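4.3 Setting up a drawer task the safe way
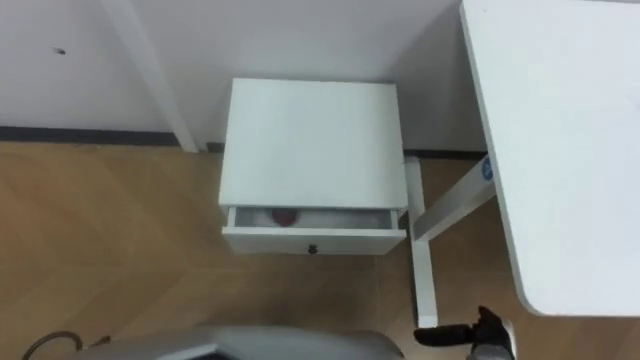

Drawer partway open, round red object inside, gripper off to the right near the desk leg.

I rewrote this section in December after our Gratinstead site asked for one set of house rules for furniture work. These are the rules I use myself on the Trernex mobile unit, so if you've been doing it your own way, please switch over (yes, even if your way is faster!).

Before you power the arm

1. Clear the top of the drawer unit. I like it completely bare, so there's nothing to slide off when the drawer gets tugged.

2. Look at the floor. Any cable near the base gets moved or taped down before the first run. I check again after lunch, because cables wander.

3. Set the gripper force limit to 50. The menu goes up to 205, and you don't need anything close to that for a little knob.

4. Put one object in the drawer, something round and brightly colored. No glass and nothing with a sharp edge.

CAUTION: Never reach into an open drawer while the arm is enabled. Press the stop button first, wait for the light to go steady, then put your hand in.

Running the task

5. Stand where you can see both the gripper and the knob, with the stop button in your hand. On the desk doesn't count.

6. Start at slow speed. Stay there for the first 200 runs on any new piece of furniture, then go up one step.

7. If the gripper touches a desk leg or the wall, stop and write it in the log, even if it was just a brush. Small bumps are how I caught a loose wrist bolt at Zemiscombe.

8. Between runs, back the arm away before you reset the drawer by hand.

NOTE: A half-open drawer is a perfectly good starting position. Just use the same opening for the whole batch and write it on the log sheet, or your results won't compare with anyone else's.

NOTE: Drawer runners wear out. I swap mine at 1,000 pulls, or sooner if they start to stick.

For desk clearance settings, see 4.4. The blank log sheets are in the Iglesias folder.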